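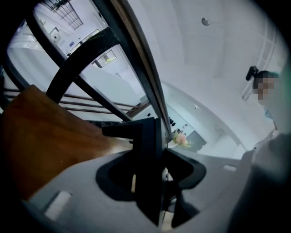

Drunditz County Plant Pest Working Group
Minutes of the March meeting

Called to order at 10:05 a.m. in the extension office annex, the main room having been promised to a beekeeping class. Quorum reached at 10:20, once the inspection staff found the annex.

1. Minutes of the previous meeting
Approved with one correction. "Emerald ash boredom" on page 2 should read "emerald ash borer." A member asked that the original wording be kept on file for sentimental reasons. Declined.

2. Trap report, boxwood tree moth
The survey coordinator reported that 266 pheromone traps were hung last season at nurseries, garden centers and cemeteries across the county. All but four were recovered. Two went missing from the Evangelista Nursery during a parking lot repaving and are presumed to be part of the parking lot. The other two were taken down by a homeowners' association, which sent a letter describing them as unapproved decorations.

No boxwood tree moth was found in any recovered trap. The traps did collect a great many other moths, all of which had to be looked at by someone, and the lab asked that its feelings on this be recorded. They are hereby recorded.

Discussion on whether to hang the same number this year. The nursery representative felt coverage was heavy on the east side and thin along the river road, where most of the wholesale boxwood is grown. The coordinator agreed and said the east side got more traps last year on account of being closer to lunch. Motion to move a share of the east side traps to the river road. Carried.

3. Nursery inspections
Spring inspections begin in April. Growers shipping out of state should ask for their certificates at least two weeks ahead. The office would like it known that a voicemail left while the truck is idling at the loading dock does not meet this standard.

Evangelista Nursery has cleared its holding area of the container stock set aside last fall for scale insects and has asked for a follow-up visit. Inspection staff will go out before the spring shipping rush.

4. Plarnotix reporting software
The new reporting system went live in January. Staff can now enter trap results from a phone in the field, provided the field has a signal, which the river road does not. Paper forms will continue to be used there and typed in later. Under the old system, paper forms were used everywhere and typed in later, so progress has been made.

Several members noted that the public report form offers "Other" as the first choice under type of insect, and that the public has taken the hint. The office will ask for it to be moved to the bottom of the list.

5. Outreach
The Vondelis Home and Garden Show has offered the group a table again. Last year's spot was beside the kettle corn and drew a large crowd, very few of whom had questions about quarantine rules. The coordinator will ask for the same spot anyway.

The firewood leaflet needs reprinting. There was long discussion of the headline. "Buy It Where You Burn It" was kept after the alternatives were read aloud.

6. Open floor
A grower asked whether the moth costume could be retired. It was noted that the left wing is now mostly tape. Tabled until after the garden show, as nothing else in the closet fits anybody.

A member reported webbing on the hedge outside the annex. The meeting went outside to look. Spiders.

Action items
Coordinator: revised trap map, river road first. Garden show table request.
Inspection staff: Evangelista follow-up visit.
Office: Plarnotix form change. Leaflet quote from the printer. More tape.

Adjourned at 11:50 a.m. Next meeting in May, main room if the bees allow.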